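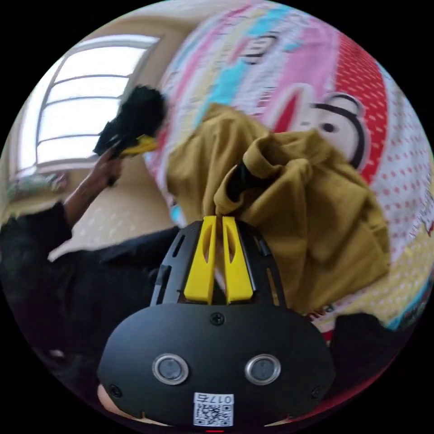 Azar Cleaning now covers all of Urngate, including the three streets behind the station that we spent last year pretending were somewhere else. Morag MacRitchie has taken over the bookings and would like it known that "the usual" is not an address. Regular visits are every week or every fortnight, and the price you are quoted covers products, cloths and one oven shelf. Laundry is still extra. We will fold what you leave out, but a mustard-yellow thing lying in a bunch of thick folds could be a jumper or a cardigan or a very soft curtain, and Morag asks that you leave a note saying which drawer it lives in.

Prices went up on 1/15/23 for the first time in 3 years. If you booked before then, you keep the old rate until July, after which we shall all have to be brave.

Segundo Villca has finished his training with Clemitz and can now do stone floors – he has opinions about vinegar, and you will hear them. Stone floors need five days' notice and somewhere to put the dog.

End of tenancy cleans are booked through the Jundska office, extension 2755. Please ring before you hand back the keys. Two of you rang afterwards last month, and Morag had to clean one set of windows from the outside only.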